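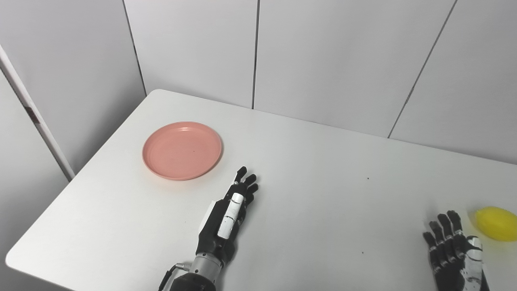 사진 제공=생활지 아텀(Atham)

접시 한 장을 고르는 일은 생각보다 오래 걸린다. 매장에서는 무늬와 가격을 먼저 보지만, 집에 가져와 상 위에 놓고 나면 다른 것이 눈에 들어온다. 상판 색과 어울리는지, 테두리가 손에 걸리는지, 과일 하나를 올렸을 때 굴러 나가지 않는지 같은 것들이다. 이번 호에서는 작고 얕은 분홍색 접시와 노란색, 흰 상을 놓고 상차림의 기본을 다시 살펴봤다.

분홍색 그릇은 한동안 아이용이나 손님용으로 여겨졌다. 연어색이나 산호색에 가까운 분홍은 사정이 조금 다르다. 흰색 상판 위에서 색이 튀지 않고, 회색 벽 앞에 두어도 칙칙해 보이지 않는다. 흰 접시를 흰 상에 올리면 그릇의 경계가 흐려지는데, 분홍 접시는 테두리가 분명하게 보인다. 눈이 침침한 어른이 있는 집에서 색 있는 접시를 쓰는 것도 같은 까닭이다. 반찬을 집으려다 접시 가장자리를 건드리는 일이 줄어든다.

그릇 가게 테르누스를 운영하는 심창호 씨는 손님이 접시를 고를 때 바닥을 먼저 만져 보라고 권한다. 안쪽 바닥이 평평한 접시는 자른 과일이나 떡을 담기에 좋고, 가운데가 둥글게 파인 접시는 국물이 있는 반찬에 맞는다. 둘은 위에서 보면 거의 같아서 사진만 보고 주문하면 틀리기 쉽다. 가게에서 교환 요청이 가장 많은 것도 이 문제라고 한다.

지름도 따져야 한다. 가게에서 많이 나가는 앞접시는 지름이 가장 작은 축에 드는 것이고, 한 장에 270그램이다. 중간 크기는 400그램으로, 여러 장을 겹쳐 들면 제법 무겁다. 매일 꺼내 쓰는 그릇이라면 예쁜 것보다 가벼운 것이 낫다. 심 씨는 찬장 맨 위 칸에 무거운 그릇을 올려 두는 집이 많은데, 그런 그릇은 한 해에 한 번도 안 쓰게 된다고 말했다. 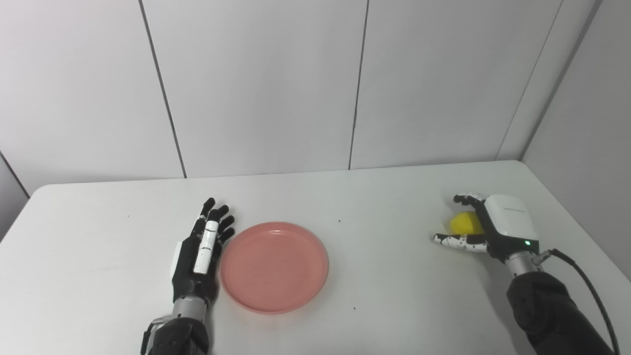
생활문화부 살림팀

접시 다음은 과일이다. 식탁에 과일을 두는 집은 대개 큰 바구니를 쓴다. 사과와 귤이 섞이고, 아래쪽에 깔린 것은 물러질 때까지 모른다. 얕은 접시에 한두 개만 내놓으면 상태가 바로 보이고, 먹는 속도도 빨라진다. 나머지는 냉장고나 서늘한 베란다에 두면 된다.

레몬은 접시에 올리기 좋은 과일이다. 향이 세지 않고, 자르지 않은 상태로는 물이 흐르지 않으며, 노란색이 분홍이나 흰색 옆에서 잘 산다. 다만 양 끝이 뾰족해 가만히 서 있지 않고 한쪽으로 구른다. 테두리가 올라온 접시가 필요한 이유다. 테두리가 아주 낮은 접시라면 가운데보다 가장자리에 기대어 놓는 편이 안정적이다.

통레몬은 상온에서 일주일 정도 두고 쓸 수 있다. 더 오래 두려면 봉지에 넣어 냉장실 채소칸에 넣는다. 껍질을 쓸 생각이면 굵은소금으로 문지르고 따뜻한 물에 헹군 뒤 마른 수건으로 닦는다. 자르기 전에 도마 위에서 손바닥으로 눌러 굴리면 즙이 잘 나온다. 반만 쓰고 남은 것은 단면을 랩으로 싸거나 작은 종지를 덮어 둔다. 장식용으로 내놓은 레몬도 마르기 전에 쓰는 것이 좋다. 껍질이 딱딱해졌으면 즙이 거의 없다.

인조 레몬을 쓰는 사람도 있다. 소품 업체 토락에서 나오는 것은 2개 한 묶음이다. 가벼워서 접시 위에서 잘 밀리므로 바닥에 투명 점착제를 조금 붙인다. 먼지가 앉으면 색이 금세 탁해진다. 물로 닦을 수 있는 재질인지 사기 전에 확인해야 한다.

마지막은 상이다. 흰 상판은 무엇을 올려도 색이 그대로 보이는 대신 작은 티까지 드러난다. 광택이 없는 상판은 빛이 덜 비치는 반면 고춧가루나 커피 자국이 남기 쉽다. 김치 국물을 흘렸을 때는 바로 젖은 행주로 눌러 닦고, 자국이 남으면 중성세제를 묻힌 천을 잠시 얹어 둔다. 거친 수세미는 쓰지 않는다. 한번 긁힌 자리에는 때가 더 잘 탄다.

플라스틱 접시도 마찬가지다. 밝은색일수록 칼자국과 물든 자국이 먼저 보인다. 접시 위에서 과일을 자르지 말고 도마에서 잘라 옮긴다. 카레나 양념을 담았다면 식사가 끝나는 대로 씻는다. 겹쳐 보관할 때는 사이에 키친타월을 한 장씩 끼우면 바닥에 긁힌 자국이 덜 생긴다. 전자레인지에 넣어도 되는지는 바닥 표시를 보고, 표시가 없으면 넣지 않는다. 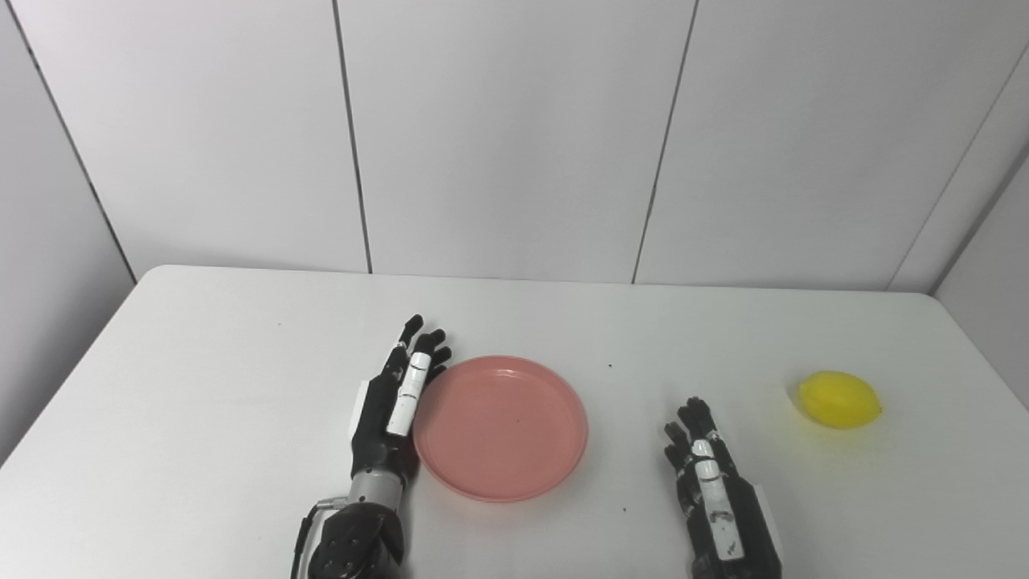

천 씨는 생각이 달랐다. 색 접시는 한두 장이면 충분하고, 매일 쓰는 그릇은 결국 흰색으로 돌아오게 된다는 것이다. 분홍 접시를 세트로 들였다가 김치와 생선조림을 담을 때마다 손이 가지 않아 절반을 동생에게 보냈다고 했다. 남긴 접시는 과일과 과자를 낼 때만 쓴다.

심 씨도 세트 구매는 말리는 편이다. 같은 색으로 한꺼번에 맞추면 한 장이 깨졌을 때 짝을 찾기가 번거롭고, 몇 해 지나면 같은 색이 나오지 않는 경우도 많다. 흰 그릇을 기본으로 두고 식구 수만큼만 색 접시를 보태는 방법을 권했다. 이미 세트로 갖고 있다면 일부는 화장대나 현관에 두고 열쇠 접시로 써도 된다.

상 위에 늘 올려 두는 물건은 적을수록 닦기 쉽다. 접시 한 장과 과일 한 개면 저녁상을 차릴 때 한 손으로 치울 수 있다. 11월부터는 귤이 많이 나오니 레몬 자리에 귤을 놓아도 좋다. 귤은 꼭지를 아래로 향하게 두고, 서로 닿지 않게 사이를 띄운다.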